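How Do You Teach a Robot to Put Away the Mugs?

Have you ever helped a little brother or sister learn to tie their shoes? Perhaps you put your hands over theirs and did the loops together, slowly, a few times over. People can teach robots in very much the same way.
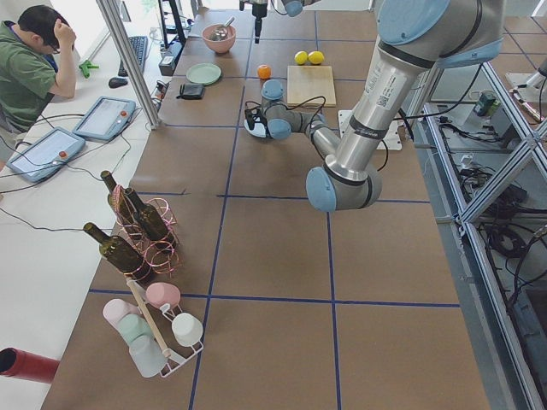
Lots of practice things

A robot that is going to help in a kitchen has to meet the sorts of things you find in a kitchen. So the table has a bowl with a spoon in it, a cutting board, two lemons, an orange, a stand for mugs and a curly wire rack holding three bottles. (There's a wallet, too, and I know plenty of kitchen benches where you'd find one of those!)

Each robot arm has joints, just as you have a shoulder, an elbow and a wrist. Look for the pale blue caps on the big silver arm and you'll find some of them. At the very end is the gripper, which does the job of a hand.

Teaching by hand

The first way to teach is to hold the arm and move it yourself. The motors go soft and easy, and you guide the gripper over to a lemon, close it, and carry the lemon to its new home. All the while the robot's computer is writing down how far each joint has bent – a bit like a diary, only with numbers instead of words. Later on the robot can read its diary back and make the same moves.

Teaching from a distance

The second way is to steer the arm without touching it, a little like driving a toy car with a remote. Some robots come with a tablet called a teach pendant, and two of them are lying on the long white desk. People can use a pendant to move an arm, save a position, or tell the robot to have a rest. The red button is for stopping in a hurry.

Why so many turns?

Suppose you showed a robot one mug, once. It might learn to reach for that exact spot and nowhere else, and if you slid the mug over by the width of your thumb, it would close its gripper on nothing at all. So the teacher moves things about and shows it again. Kanako Takagi, who taught a robot named Kettle to hang up mugs, gave it 114 lessons before she was happy, and her favourite colour of mug had to be shown 30 times!

Try it at home

Ask a grown-up to be your robot. Stand behind them and guide their arm to pick up an orange and put it in a bowl. Do it 8 times, then move the bowl a little, ask them to shut their eyes, and see whether they can do it without you.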